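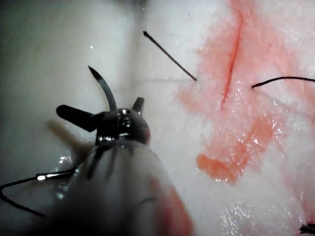

*Figure 1. Curved needle held in the instrument's jaws, with the practice pad and its incision to the right.*

### 4. The slipping grip

We had hoped to spend most of October on knots, and in the end we spent it on one fault! Our Nedura arm would pick up the needle nicely, carry it over to the pad, and then — usually just as the point went in — the jaws would ease open by themselves and let it turn sideways.

We blamed the cable first (wrongly, and it cost us six sessions). The log from the Skellbridge bench told a different story. Whenever the wrist rolled past 27 degrees, the controller lost the grip reading for 400 milliseconds, took the missing value as zero and relaxed the jaws.

For safety we stopped all runs with hands near the pad until the Drikero software was changed to hold its last good reading. We have since done some 850 test grips without a drop, which cheered us all up enormously, although we still want to try it with thicker thread.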